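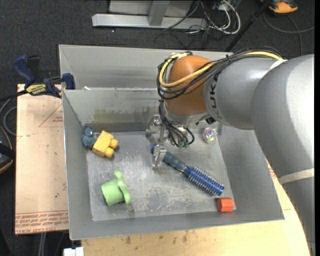
Storing mixed small items in open metal bins: request for comments

Tue 16 May | Posted by Facilities Desk | 3 min read

This site uses cookies to remember your settings. Accept | Manage

Facilities_Desk
The Jalach building is reviewing how small items are kept in the open gray metal bins. At present a round hairbrush may share a bin with toy pieces. Members are invited to comment on whether grooming items should be stored separately. Replies will be considered before the August inventory.

Kinyua_Stores
Our department supports separation. A brush with rows of bristles collects lint and grit from any surface it rests on, and the floor of that bin is visibly scuffed. We recommend a lidded box for all brushes and combs.

bench14
I respectfully disagree. The scratches are surface wear and do not affect storage. Our section keeps 70 items in open bins and retrieves them without difficulty. Lids slow the work and are frequently misplaced.

Karnavo_Annex
Would a washable liner be acceptable to both parties? We fitted felt liners in three bins last year. They reduced noise considerably, although the felt must be removed for cleaning.

Kinyua_Stores
Felt would hold hair. A smooth rubber mat would be preferable.

bench14
A mat is acceptable to this section. We remain opposed to lids.

Facilities_Desk
Thank you. Mats will be requested under the Prolten supply order. The question of lids remains open, and further comments may be posted in this thread.

Subscribe to the facilities newsletter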